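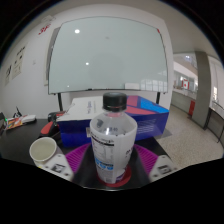
3.2. Hábitos de compra y consumo de agua envasada

El cuestionario se pasó en los dos barrios de estudio, Vilelier y Skolovdale, entre los hogares que ya habían participado en la primera fase. Se obtuvieron 58 respuestas válidas. Otras 9 se descartaron por estar incompletas en el bloque de gasto doméstico. La codificación de las preguntas abiertas corrió a cargo de Fiona Crichton y Rory Hepburn, que trabajaron por separado y resolvieron después las discrepancias con la tercera autora.

En Vilelier el agua del grifo procede de captación subterránea y tiene una dureza elevada. Los encuestados la describen como «pesada» o «con sabor a cal», y varios mencionan los depósitos en cafeteras y calentadores. En Skolovdale la red se abastece de un embalse y las quejas se refieren casi siempre al cloro, sobre todo en julio. Pese a esta diferencia de origen, el recurso al agua envasada es parecido en ambos barrios y se explica mejor por la antigüedad de la instalación interior del edificio que por la procedencia del agua. Este resultado coincide con lo que Ogilvie y Pringle habían apuntado para viviendas de alquiler, aunque su muestra era urbana y la nuestra incluye casas aisladas.

De los hogares encuestados, 17 declararon no beber nunca del grifo. En este grupo la compra se hace por garrafas, una vez por semana, y la botella pequeña queda reservada para el trabajo o los desplazamientos. Solo 2 de ellos habían solicitado alguna vez un análisis de su agua.

3.3. Lectura de la información del envase

La etiqueta es el único soporte en el que el consumidor puede contrastar lo que compra, y sin embargo las entrevistas muestran que se lee poco. La mayoría reconoce su agua por el color del tapón o por la forma de la botella. El tamaño del texto influye: en un envase como el de la figura 2, la etiqueta blanca lleva impreso un texto nutricional en letra negra pequeña, y los entrevistados de más edad decían renunciar a leer cualquier cosa de ese cuerpo sin gafas. La banda de color, en cambio, se recuerda bien y sirve para distinguir marcas en el estante.

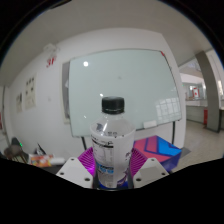 Figura 2. Botella de agua con tapón negro estriado y etiqueta blanca con banda azul en la parte inferior.

Preguntados por el residuo seco, muy pocos supieron decir qué mide. Una participante de Skolovdale lo interpretaba como suciedad y elegía siempre el valor más bajo; otro, de Vilelier, buscaba el más alto «por los minerales». El sodio fue el único parámetro consultado con regularidad, casi siempre por indicación médica. Estos datos aconsejan cautela al interpretar las escalas de preferencia declarada del apartado 3.4, en las que se pidió ordenar los atributos del agua por importancia y la composición aparece en segundo lugar, por detrás del precio.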